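Menard Acting Notebook, reviewed

I have kept a notebook for every part I've played since drama school, usually whatever the corner store had in stock. The Menard is the first one I've bought that is made for actors. I used it through a full rehearsal period and run of a two-hander called Quinlan, directed by Saoirse Keane, with Dagim Fikre in the other part. So this review covers one show and one copy of the book.

It has 315 pages. The first 40 are printed forms: character history, given circumstances, a page for each scene with boxes for objective, obstacle and action. After that it is blank on the left and ruled on the right, so you can paste script pages on one side and write on the other. There are 2 ribbon markers and a pocket inside the back cover.

The paper is good. Pencil erases cleanly, and a glue stick doesn't wrinkle it much. Fountain pen shows through a little. With a whole script pasted in, the spine gets fat and the cover won't close flat, but none of my pages came loose. The cover is a stiff gray cloth that marks easily. Mine has had a coffee ring on it since the second week.

The forms are mixed. The scene pages are useful and I filled in all of them. The history pages ask for things like your character's first school and favorite meal, and I left most of that blank. Dagim likes that kind of work and copied the questions into his own book. They also assume a screen part in places, with spaces for call time and scene number, which did nothing for me.

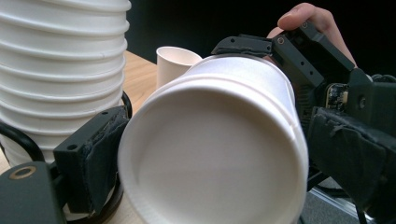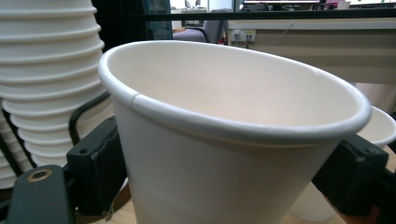
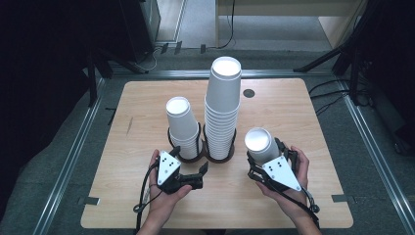
White paper cups.

Size is the main problem. It is too big for a coat pocket and too heavy to hold in one hand while you're on your feet blocking a scene. I ended up writing moves on the loose script and copying them over at night. That helped me learn the part, but it was extra work I hadn't planned on. The smaller Jeneck book has 64 pages and fits in a back pocket, and Teresa Ó Dubhghaill, our stage manager, told me to just carry one of those for blocking. By the last two weeks of rehearsal I was doing that.

Where the Menard worked best was during the run. I wrote a few lines after each show on the ruled side, next to the scene they were about. When we moved to the Cirnari, which is a much wider stage, I had all my old timings and Saoirse's notes in one place. A long pause in the second act had to be cut down there, and I could see exactly what we had tried before.

Good: paper, binding, the scene pages, the left and right layout.

Bad: weight, the cover, too many printed forms at the front, no pen loop.

I would buy it again for a large part in a long run. For a small role or a short shoot, get the Jeneck or any plain notebook.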